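We use cookies to remember your settings and to count visits. Accept all / Only necessary

Review: Nimasen soft fingertips, set of 20, after one term in our student club

I am writing this for other school and university clubs who pick small objects out of a bin with a robot arm. English is my third language, so please forgive me if some sentences are stiff. I paid for the set from our club budget and Nimasen did not know that I would write a review.

Our club is called Pirihi. We are 14 students and we meet in the automation lab at Natholm. Our term project is bin picking: the arm must take mixed toys out of a metal bin, one after another, and put them on a board. In June we entered the Tomier student challenge with the hard plastic tips that we printed ourselves. Smooth toys escaped from them very often, and our team finished lower than we had hoped. After this, I-hsuan Lau proposed that we buy soft tips.

What you get

The box has 20 tips in two sizes, the small screws and one folded page of instructions. The page is correct but very short. It does not say how strong you must turn the screws, and Cormac Fitzgerald broke one tip on the first evening by turning too much. I wish they would print a number there.

Mounting

The first pair took us a long time, and the second pair was quick. The tips sit a little lower than our old ones, so you must measure the tool length again before you run any program. We forgot this once and touched the bin floor. The tip survived and the floor got one more scratch.

How they hold

For our main test we made 200 picks with the hard tips and 200 picks with the soft tips, using the same toys and the same speed. Shuk-fan Yau wrote every result in a table. The soft tips dropped clearly fewer toys. The biggest difference was with animal figures, which have round bodies and thin legs. Long straight toys were also better, but they still turn in the fingers if you take them far from the middle.

Flat things remain difficult. When a toy lies parallel to the bin wall and close to it, the fingers need space on both sides, and no soft material can give you this space. Po-yen Au changed our program so that it tries other toys first, and this helped more than any tip.
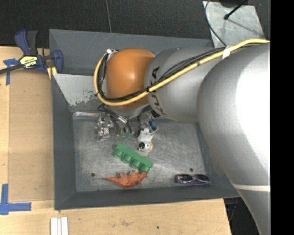
Bin picking with the KUKA arm: a green toy bar, an orange-red dinosaur and small purple sunglasses on the bin floor.

Wear

One pair reached 301 picks before we saw a small cut in the edge. I think it is acceptable for a club. Dust makes the surface slippery, so we clean the tips with a damp cloth before each session. Cadi Voyle tried alcohol on one tip and it became a little cloudy, but it holds as before.

What I do not like

The two sizes look almost the same and have no mark on them. We mixed them two times, and then one finger was longer than the other. Now we keep them in separate bags. Also you cannot order only one size, and we have used the large ones very little.

Would I buy again?

Yes, for toys and other light objects. For heavy parts I cannot say, we did not try. If your club has only a small budget, first print hard tips and learn to set the grip width well, then buy this set for the second term. I give four stars from five. The missing star is for the instruction page and the sizes without marks.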